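Thirteen weeks of morning stretching

I started stretching in the mornings in December, after a physio in Clustham told me my hips were tighter than they should be. I'd tried a yoga class at the Grastville community hall a few years back and stopped going when they moved it to 6 am. This time I wanted something I could do at home.

The routine takes 17 minutes. I do a few slow cat-cows, then child's pose, a low lunge on each side, and a seated twist. After that I lie on the floor with my legs up the wall and breathe until the timer goes. I use the Gruvix app for the timer and ignore the rest of it.

The first two weeks were dull. My left side was worse than my right and I couldn't hold the lunge for more than a few breaths. By week five I could get my back heel close to the floor in a standing forward stretch - not something I'd managed since my twenties. My sleep hasn't changed much. My lower back has, and I can drive to my sister's and get out of the car without holding on to the door.

I bought one thing, a thicker mat from Fahmy, and it cost $126. The old one was fine on carpet but my knees didn't like it on the tiles. The colour rubs off a bit on light socks, so wash it first.
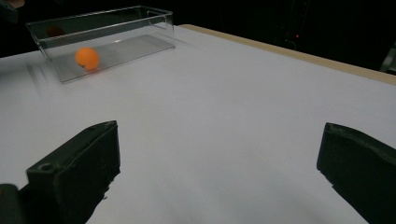 An orange ball in a clear box.

I've missed eight or nine mornings, mostly when I had a cold. I didn't try to make them up. On weekends I sometimes add a walk along the creek, up to 300 metres past the footbridge and back, and do the lunges afterwards when I'm warm.

Next I want to work on my shoulders. The physio gave me a sheet of exercises with a strap and I haven't opened it yet.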